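Brindley Household Advice Service
Home Care Notes: Keeping a Shared Worktable in Order

Revised July 29, 2025

These notes are issued to residents and staff who use a large table for more than one purpose – sorting, potting, packing, light repairs – and who need to return it to a clear state at the end of the day. They apply to wooden and wood-effect surfaces alike. Readers with stone or metal tops should consult the separate sheet.

Clearing the surface

Begin at the far edge and work toward yourself. Small items tend to collect along a rail or raised border, where a cloth does not reach them. Lift each one, wipe beneath it and set it on a tray until the whole surface has been done. Dark cups and other small black containers should be checked inside before they are moved. Screws, seeds and pen caps are easily missed against a black interior.
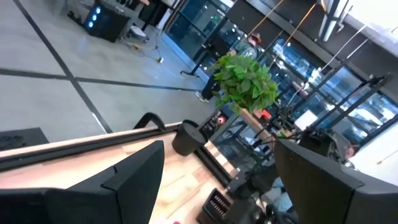 Wipe along the grain with a soft cloth that has been wrung out well. Do not pour water directly onto the table. Where a strip or rail meets the top, fold the cloth over a blunt plastic edge and draw it along the joint once in each direction. Dry the surface at once with a second cloth. Anything with slots or vents should be dusted with a dry brush only, and switched off first if it is powered.

Polished concrete floors near the table should be swept before the table is cleaned and again afterward. Grit carried on shoes will mark the floor and, if it reaches a cloth, the table as well.

Sorting into baskets

Slotted plastic baskets are recommended for general use. They allow air to pass, they can be rinsed under a tap and they show their contents from the side. Assign one color to each purpose and keep to it. The Robichaud workroom adopted the following arrangement in May and has kept it without change:

Red – items in daily use
Green – garden and plant supplies
Black – items awaiting repair or return

Where two baskets share a color, place them apart and label the short side of each. A long, low basket is best for tools and rolled materials. Set baskets down squarely and leave a hand's width between them so that each can be lifted without dragging its neighbor. Dragging is the usual cause of fine scratches on a glossy top.
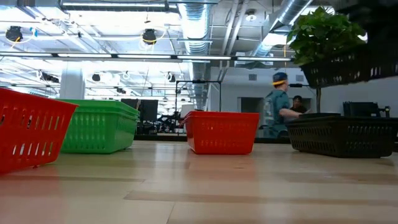
Red, green and black slotted baskets on a light tabletop, with a leafy plant in a raised basket.

Plants in open baskets

A slotted basket will not hold water. Any potted plant kept in one must stand in a saucer or a lined inner pot, and it should be taken to the sink for watering. Allow the pot to drain fully before it is returned. Broad leaves may be wiped with a damp cloth every 7 days.

Washing the baskets

Wash empty baskets in warm water with a little dish soap. Use a narrow bottle brush for the slots, working from the inside out, and rinse until the water runs clear. Stand them upside down to dry. Do not place them on a radiator, as thin rims may warp.

Copies of this sheet are available at the Vumbridge front desk.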